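4. Indoor shoes and the working threshold

4.1 Where the outside stops

We came to this part of the study expecting a short section on shoe removal and ended up with the richest material in the whole project. The diaries kept by our 16 households contain almost 2000 entries that mention footwear in one way or another, and a large share of them have little to do with dirt. People wrote about feeling that the day had ended, about guests who did not know where to stand, about the small pleasure of a warm lining after a wet walk from the bus. One diarist in Tumau gave a full page to the sound her daughter's heels make on the hall tiles and how quickly the house goes quiet once they are off. Material like this is a delight to work with, and we have tried to leave as much of it as possible in the diarists' own words.

Earlier work on the domestic threshold has tended to treat it as a line: the doorstep, the mat, the edge of the carpet. Our diarists rarely describe a line. They describe a stretch of floor, sometimes only a stride long, in which coats come off, post is glanced at and shoes are changed, and they know precisely how far it reaches. Torunn Solberg, who carried out the Whitlock interviews, began asking people to walk the stretch while talking, and the answers became far livelier at once. Several stopped at a spot with nothing to mark it and said, with complete certainty, that this was where the house began. We call this the working threshold.

The working threshold moves. In summer it can shrink to the mat itself, or go out on to the step, where sandals are kicked off in the sun. In the darker months it spreads inwards, sometimes as far as the kitchen radiator. A family in Priverance has what they call "the May line", the point in the hall to which boots retreat once the garden has dried out, and they were very pleased to be asked about it. The father drew it for us from memory, and his wife corrected him by the width of a floorboard.

4.2 Slippers, slides and the things in between

Outdoor shoes mark the threshold by being left behind. Indoor shoes do something more interesting, as they have to be waiting on the far side of it. A slipper in the wrong place is of no use at the moment it is wanted, and the diaries are full of short, heartfelt entries about hopping across a cold hall to fetch one. Much of the daily order of the threshold is really about where the indoor pair spends the day.

Our coding began with the words people use. "Slippers" is the general term and is stretched generously, covering sheepskin, felt, knitted socks with a sole and moulded slides. "House shoes" came up among older diarists and usually meant something with a heel that could be worn in front of visitors. "Sliders" was used by teenagers and, with some hesitation, by their parents. The boundary between indoor and outdoor is weakest for slides. Many people wear them to the bin and back, and we found five different household rules on whether this is allowed, all of them defended with real passion.

Keeping places fell into two broad families, closed and open. Closed storage (cupboards, benches with lids, a box under the stairs) was favoured for outdoor shoes and out-of-season boots. Indoor footwear was far more often kept in the open, in reach of someone standing on one leg. Figure 3 shows slippers on open shelving of this general type. 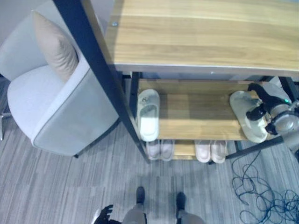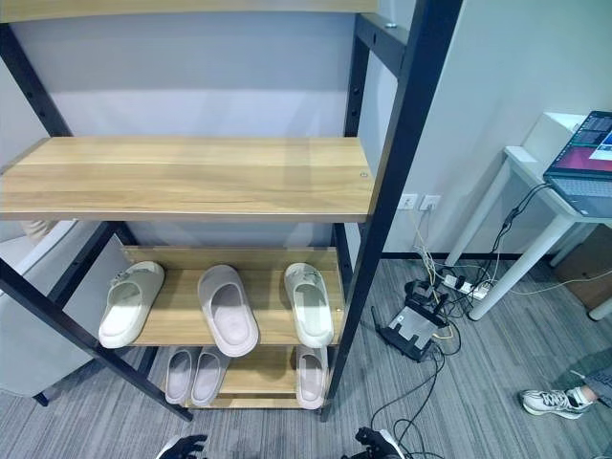 Figure 3. Slippers on open shelving, with wooden shelves and black metal uprights.

Height turned out to matter more than we had guessed. Diarists spoke of low shelves as belonging to children and high shelves as belonging to nobody in particular, a place for gloves, dog leads and parcels for the neighbours. The shelf at knee level was the prized one. In Ralline we heard of a long and good-humoured dispute between two brothers over its left-hand end, which had been settled years earlier by their grandmother and was still being observed, to the letter, by grown men who only visit at weekends.

4.3 Pairs, strays and guests

A pair of shoes is one thing in speech and two things on the floor, and the gap between the two produces a surprising amount of talk. Diarists who wrote very little about anything else wrote about strays. A single slipper is a puzzle to be solved by the whole household, and the solving has a set form: a question called up the stairs, a denial, a look under the sofa. Gunnel Aasen has pointed out to us that the question is nearly always "who has had my slipper?" and hardly ever "where did I leave it?", and once she had said so we heard it in recording after recording. The loss is treated as something done by a person, even when the dog is the obvious suspect.

Guest slippers deserve a paper of their own. Some homes keep a basket of them by the door, in mixed sizes, and offering them is the first act of welcome. Others find the idea faintly comic and would sooner lend a pair of thick socks. What struck us most was how carefully visitors read the floor before anyone has spoken. They look for other people's shoes, note which way the toes point and copy what they find. One woman told us that she always leaves her own boots in plain sight when someone new is coming, and that she has never once had to mention the rule aloud.

Regular visitors present a lovely in-between case. A sister-in-law, a piano teacher or a grown child's partner may come to have a pair of their own in the house, and the diaries show that the moment this happens is remembered. It was described to us as being "let in properly", and in one household in Whitlock as "getting your pegs", a phrase nobody there could explain, as the hall has no pegs. We return to these visitors in section 5, where the same people reappear as holders of favourite mugs.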